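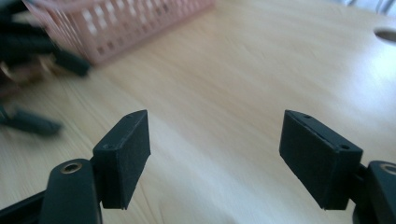 Chapter 4
Timber and Moisture

4.1 Scope of the chapter

Wood takes up water vapour from the air and gives it back. The amount it holds at any moment affects its size, weight, strength and resistance to decay. This chapter deals with the measurement of moisture content, the movement that follows a change in it, and the allowances a joiner makes for that movement. Drying methods are left to Chapter 5. Surface coatings, which slow the exchange of moisture but do not stop it, are treated in Chapter 9.

Grain direction is referred to throughout. Readers who are unsure of the terms radial, tangential and longitudinal should go back to Section 2.3 before continuing. On a finished table top the grain lines show which way the boards were cut, and the direction of greatest movement lies across them.

4.2 Moisture content

Moisture content is the mass of water in a piece of wood divided by the mass of the same piece when oven-dry, given as a percentage. The divisor is the dry mass, so values above 100 per cent are possible and are common in the sapwood of freshly felled softwoods.

Worked case. A sample cut from a board at the Curden yard has a mass of 669 g when first weighed. After oven drying to constant mass it weighs 600 g. The water lost is 69 g, and the moisture content is 69 divided by 600, or 11.5 per cent.

Samples should be cut well away from the ends of the board. End grain loses water faster than the faces, and a sample taken there will give a low reading in timber that is still drying.

4.3 Free and bound water

Water is held in wood in two ways. Free water lies in the cell cavities and leaves first. Bound water is held within the cell walls. The stage at which the cavities are empty and the walls are still full is called the fibre saturation point. Above this point a loss of water changes the weight of the piece but has little effect on its dimensions. Below it the walls shrink as they dry.

Shrinkage along the grain is small enough to be ignored in most joinery. Tangential shrinkage is commonly near twice the radial figure, although the ratio differs between species. Flat-sawn boards tend to cup for this reason. Table 4.2 gives values for the timbers used in the exercises.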